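The Egg Bench at Skescombe

Packing at Ruotsalainen's Skescombe site used to mean 300 eggs an hour by hand. Since November an arm has shared the bench, working between a bowl and a clear plastic tray. 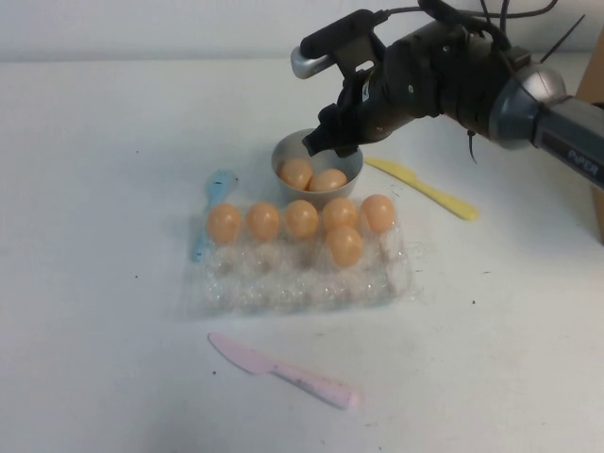
Veikko Lindqvist says his wrists ache less, but the shift is lonelier – two people now cover what four did.

Grip force is set at 60 percent for brown shells. Staff adjust it themselves after a course at Cidstead.
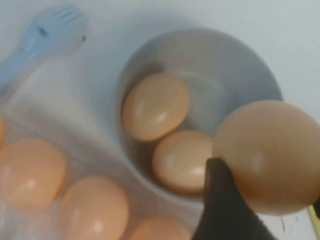
A third egg at the gripper, over the rim of the bowl.

Pay went up with the course. Hours did not change. Clearing stoppages is now listed as a packer's duty.
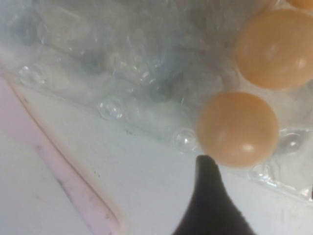
What the Packers Check

Finger tips, tray position, shell cracks. The log closes at 100 trays.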